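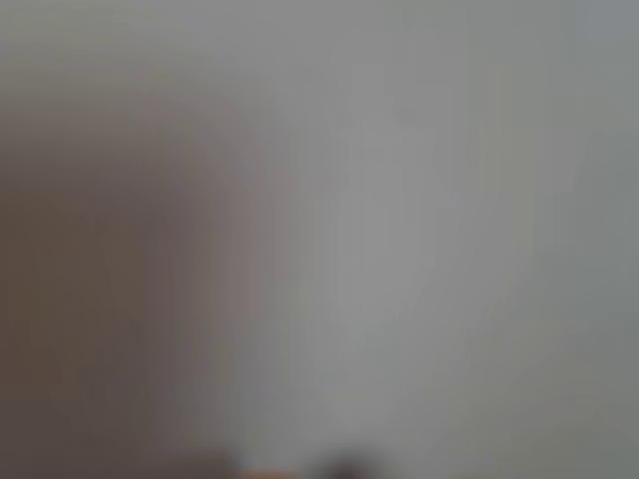 手首カメラの焦点ずれでピッキングロボット停止　Disura倉庫、夜間出荷に遅れ

物流会社Disuraの倉庫で12月、商品の仕分けを担うロボットアームの手首カメラの焦点がずれ、夜間のラインが停止する事故があった。けが人はいなかった。同社が明らかにした。

アームはEtora製で、棚から運ばれてきた小箱や袋を一つずつつかみ、出荷用の容器に移す。同社によると、異常が出たのは午前2時すぎ。手首に付いたカメラの映像がぼやけ、品物の輪郭を読み取れなくなった。本来であれば画像の鮮明さが基準を下回った時点で動作を止める設定だが、停止の信号が出ず、アームはそのまま動き続けた。

つかみ損ねた品物のうち17点が床に落ち、アームの先端が容器の縁に接触したところで、力の異常を検知して非常停止がかかった。ラインには当時4人の作業員がいたが、いずれも安全柵の外にいた。

監視画面に残っていた映像は、左側を茶色がかった灰色の大きな影が占め、残りもほぼ灰色一色で、品物の形は判別できない。下の端に暗いかたまりとオレンジ色の小さな点が写っているが、これが何に当たるかは確認できていないという。

Disuraはカメラのレンズを固定する輪が緩み、焦点の位置が動いたとみている。前の週に部品を交換した際、締め付けの確認が作業票から漏れていた。停止の信号が出なかった点については、制御ソフトを担当するFlulteoが調べている。Flulteoは、画面全体が均一な灰色に近い場合、映像の乱れを「何も置かれていない台」と取り違えた可能性があると説明している。

復旧には朝までかかり、その間は人手で仕分けを続けた。冷蔵品を優先したため、日用品の一部は翌日の便に回った。隣接するPark地区の配送所では、同型のアームを一時止めて点検したが、緩みは見つからなかったとしている。

同社は同じ型のアーム20台すべてでレンズの固定部を点検し、始業前に決まった模様の板を写して焦点を確かめる手順を加えた。映像が基準に満たない場合は、ソフトの判定を待たずに現場の作業員が止められるよう、押しボタンの位置も見直す。Flulteoの調査結果は、まとまり次第公表するという。

コメント（5件）

夜勤明け
うちの現場でもレンズの輪が緩んだことがあります。振動で少しずつ回るので、目印の線を引いておくと見ただけで分かりますよ。

kuma_box
カメラがだめになったときに止まらないほうが問題では。レンズより先にそっちを書いてほしい。

名無しの荷主
日用品を頼んでいましたが、遅れの連絡が来たのは届いたあとでした。

三代目フォーク乗り
柵の外にいてよかった。落ちた物を拾おうとして手を入れる人、どこにでもいるので。

kuma_box
追記。作業票に締め付けの欄がなかったのか、欄はあったのに書かなかったのか、記事だと分かりません。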